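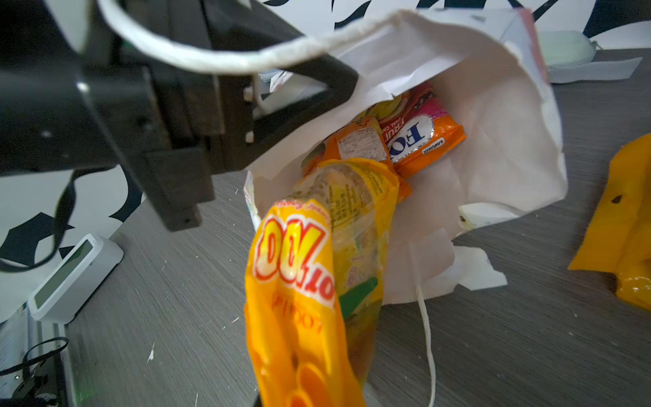
February is my favourite month for the estuary at Astencombe, mostly for the brent geese. Wai-kit and I got down there just after 7am with the tide still a long way out, and for ages all we had was mud and a few redshank grumbling at us. My notebook lives in a white paper bag with rope handles, and by the second hide I'd filled a page and a half! Then the geese came in, up to 4000 of them, all chattering away like a school canteen.

Best of the rest: 12 avocets on the near bank, a very smart pair of pintail, and a peregrine that put everything up twice (I missed it the first time, I was pouring tea). Rhonda Gauthier was in the far hide and had seen a spoonbill before we arrived. Typical.

The path past the sluice is horribly muddy at the moment, so wear wellies. We're going back next month to look for the first wheatears.

Filed under: Birds, Coast walks, Winter

Contact me | © Tzu-hsuan Mok | Back to top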